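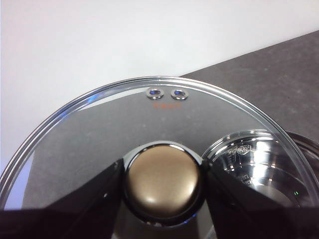
Re: [slanina-cooks] Beans that never get soft

On a January evening, Lenka Koubek wrote:
> Hi all, I'm about ready to give up on dried beans. I soaked a bag of
> big white ones overnight, put them on at lunch, and at 7 they were still
> like gravel. Same pot, same stove, same everything as when I lived in
> Flernholm, and there they were done in no time. Is it the beans? Is it
> me? I salted the soaking water this time, and my aunt says that's what
> did it. She has been very pleased with herself ever since.
> Lenka

Hi Lenka, and hi everybody else who's been lurking since the sourdough argument!

Your aunt is going to hate me, but it's not the salt. I've salted my soaking water for years and the skins come out nicer, if anything. My money is on the water itself, or on old beans, or both (I had both once, and we ate eggs that night).

You moved from Flernholm up to Slanina, right? Our water up here is hard as nails. My kettle looks like the inside of a cave. Hard water keeps the skins tough, and a long soak in it doesn't help at all. Try a pinch of baking soda in the soak, and I do mean a pinch, then drain and rinse them well. Too much and they taste like soap and fall to mush. Ask me about the New Year's soup.

Now, old beans. Where did you get yours? If it was the bottom shelf at Womateo, I have bad news, those bags have been sitting there since before my knee surgery. I buy mine from the Wumex stall at the market, the 800 gram bags, and I write the month on them with a marker when I get home. Anything over a year goes in the jar my grandson uses for crafts.

One more thing, did you put tomatoes in early? You didn't say. Anything sour slows them way down, so tomatoes, vinegar, lemon, all that goes in once they're soft. I add an onion and a bay leaf at the start and leave the rest alone. Low simmer, lid a little crooked, and top up with hot water from the kettle if they start poking out.

If you still have some of that bag left, do a little test for me. Cook one handful in bottled water and one in tap, no soda in either, and see which gets there first. If they're both gravel, it's the beans and you can stop blaming the plumbing.

Oh, and whoever asked last month about freezing them: yes, in their own liquid, flat in bags. They keep until spring at my house, mostly because that's when I find them.

Let us know how it goes, and say hi to your aunt!

Fatos Stojanovska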